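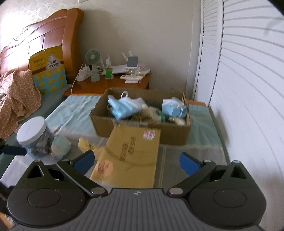
Votonus Booth Kit (standard)

Polling booth kit for candidates, independents and small parties. One bag, one person, one trip from the car.

$393 inc GST
In stock, Prallcombe warehouse
Orders in before 2 pm go out same day

Quick rundown

Everything for one side of one school gate. Two A-frames, card satchels, bunting, ties, stakes, mallet, rain cover. Made by Sturora. We've sold these through two state elections and a very messy council one, and the standard kit is still what most campaigns end up ordering. Bigger booths, get two. Pre-poll, see below, different animal.

What's in the bag

2 x A-frames, folding, powder-coated steel, take a standard 600 x 900 corflute each side
2 x how-to-vote satchels, shoulder strap, split pocket so you can carry two versions
1 x bunting roll, plain white, ready for overprinting
1 x bag of releasable cable ties (releasable! you can undo them at close of polls without snips)
8 x steel stakes plus rubber mallet
2 x clear rain covers for the A-frames
1 x roster clipboard with pen on a string
1 x carry bag, padded base, two handles and a strap

Corflutes not included. We can print them, ask for a quote.

Specs

Packed weight: 9 kg
Packed length: 1050 mm
A-frame height, standing: 1100 mm
Frame finish: white or charcoal
Satchel capacity: 257 cards each, DL size, on 150 gsm stock. Less if your printer talked you into the heavy stuff
Bag colour: navy only for now

Colours

No party colours on anything in the standard kit, on purpose. Kits get lent around, candidates swap tickets, people run as independents next time. White or charcoal frames go with whatever you stick in them. If you want coloured bunting it's $58 a roll, any colour, minimum one roll. Allow extra time on purple, we run out of it every campaign.

Setting up

Frames first, signs second. Open the legs fully until the brace clicks. Slide corflute in from the top, thumb-tab across. On grass, peg the two back feet. On concrete, hang the carry bag off the crossbar with a couple of water bottles in it.

Bunting goes last. Start at the corner post and work back toward the gate, tie every metre and a half or it'll sag by lunchtime. Don't tie to the school's trees. Don't tie over someone else's bunting either, you'll spend the day arguing about it.

Check the distance rules for your election before you put anything up. They differ between federal, state and council, and they change. Ditto how many signs you're allowed and whether material needs to be registered. Your returning officer has the current version. We sell the gear, we can't tell you where to stand.

And authorisation. Every sign and every card needs its authorisation line, wording depends on the jurisdiction. We will print whatever artwork you send so please read it first. We had a campaign reprint the lot in May over one missing street number.
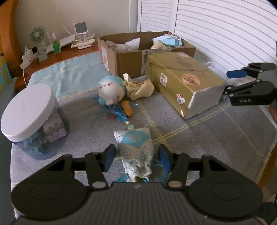
Sachet with a blue tassel, gold-coloured box to the right.

Pre-poll and long sits

The standard kit is built for one long day. For pre-poll you want the heavier frames (Votonus PP) as they're up and down every day for a fortnight and the light ones start to wobble at the hinge. Same footprint, same corflute size, so signs swap straight across. Satchels are identical.

Shade: not in any kit. The Goel pop-up fits the same stakes, but check wether the site allows structures. A lot don't.

Spares

Hinge pins, leg braces, feet, thumb-tabs, satchel buckles, all available separately. Feet are the thing that goes missing. Buy a bag of them. Older frames with the square leg take the old foot, ring us before ordering, the new one won't seat properly.

Hire

Yes, we hire. Minimum one week, comes back clean, no stickers on the frames. Council campaigns mostly hire, state and federal mostly buy. Hire stock is last season's kits so expect scuffs. Book early, the week after nominations close is always mad.

Delivery

Flat rate for metro, quoted for regional. Single kits go by courier, five or more go on a pallet and somebody needs to be there to sign. PO boxes no good, too long. Pickup from Prallcombe any weekday, 8 am to 4.30 pm, roller door on the side lane. Please ring Trevor Catterall first so its on the floor when you get there.

Returns

Unused, in the bag, within 30 days. Overprinted bunting can't come back. Losing isn't grounds for return (we do get asked). Frames have a two year warranty against hinge failure, not against utes.

Feedback from buyers

"Had both frames up before the other lot found their mallet. Strap could be longer."
Denise Kershaw, campaign manager

"Good kit. Rain covers fog up a bit in the morning but signs stayed dry. Would buy again."
Stuart Lightfoot

"Cards kept falling out of the front pocket till I worked out there is a second press stud. Put that in the instructions."
Sheila Holroyd

(It's in the instructions now. Thanks Sheila.)

Bulk orders

Ten kits and up, talk to Bahman Mohammadi for a price. Tell him how many booths, what date you need them by, and if you want corflutes printed and packed in the bags by booth name. We can do that, needs a spreadsheet from you, one row per booth.

Also on this page

Votonus PP heavy frame
Satchel, single
Corflute printing, 600 x 900
Releasable ties, bulk bag
Scrutineer clipboard pack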